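Re: [gripper-list] Stoladis or Riltex for hand-held work?
From: Sunita Grewal
Date: December 27, 2018

Hi all,

> Has anyone tried the Riltex hand-held pair yet? We've had the Stoladis ones
> since November and the wrist ache is getting silly. Also wondering whether
> the marker cubes survive being knocked about.

Yes, me! I've had a pair on my desk for a few weeks and I'm much happier than I was with the Stoladis (sorry, I know a few of you swear by them). They're 400 grams each against 700, and you really do feel it after 50 picks in a row. My best session so far was 73 before I wanted a cup of tea.

The cubes are fine. I've clonked mine together more often than I'd like and the tracking hasn't minded, though it does go a bit jumpy if you let one cube hide behind the other, so keep them tilted up a little.

Soft things are where I'm still fiddling. The fingers close nicely, but passing something squashy from one side to the other takes practice, and I tend to bring both hands in too close.

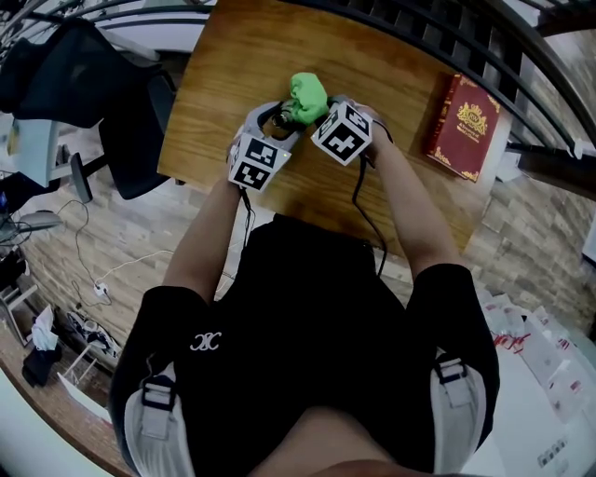 Cables are my one proper moan. They're heavy for what they are and they get in my lap, so I've asked Grarnora if they do a thinner one. No answer yet. Does anyone know if the Mittal leads fit? The plug looks the same to me but I don't fancy finding out the hard way.

Cheers,
Sunita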